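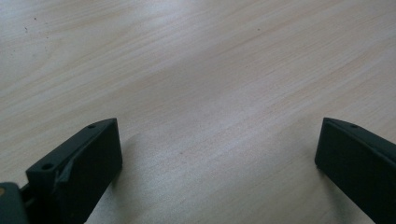

Grippers and pinched fingers

Before you let a benchtop gripper near the good glasses, test it on an empty table. The Flindero leaflet says the jaws stop by themselves when they meet a hand. Ours didn't. It closed on my thumb at the 300 setting and stayed shut until I pulled the plug.

Start at 100. Try a rolled tea towel first, never a finger. Check the screws each May, and keep the switch within reach. I wouldn't trust the app to stop anything.

Comments (3)

Plutholm flat: Same fault here, and the update didn't fix it.

tinshed: Mine lets go at 134. Maybe you got a dud?

Naylor Rd: Still quicker to dry up by hand.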